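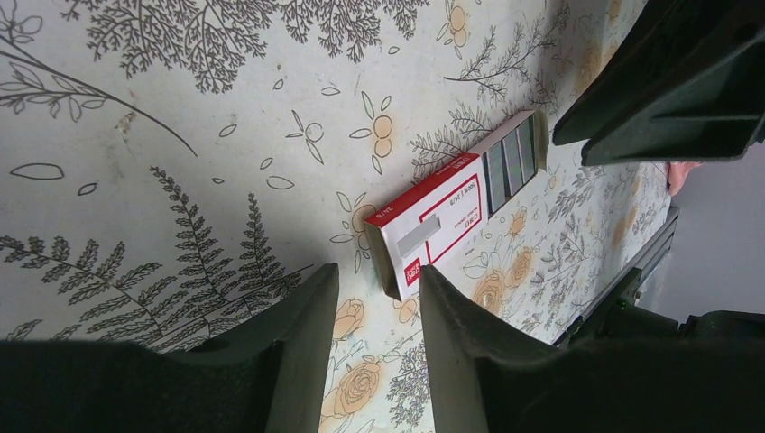

By Tamsin Okereke

The 40-kilometer road between Allevden and Coken is to be rebuilt with a development loan. The loan covers 60 percent of the capital cost. The regional budget covers the rest, plus all upkeep once the road opens. My objection is to the second part.

Loan terms fix the width of the lanes, the depth of the base and the date of each payment. They do not fix a maintenance budget. The summary released in January runs to 101 pages and gives upkeep four of them, with no yearly amount stated.

Barbu shows the usual result. Its bypass was financed the same way, and resurfacing was put off twice while repayments were met in full. Water entered the cracks, and the repair bill grew past what routine sealing would have cost.

The lender should require a reserve account, funded before the first payment is released and open only to road upkeep. Rondico, the likely contractor, could also be held to a longer defects period. Both would raise the price on paper. The region will pay that price in any case, and a planned payment is cheaper than an emergency one.

4 February 2020

Comments (3)

gravelpit: A reserve account gets raided in the first bad year. Put it in law or forget it.

coken_commuter: Does the 60 percent include land purchase?

M.T.: It does not. See the annex on costs.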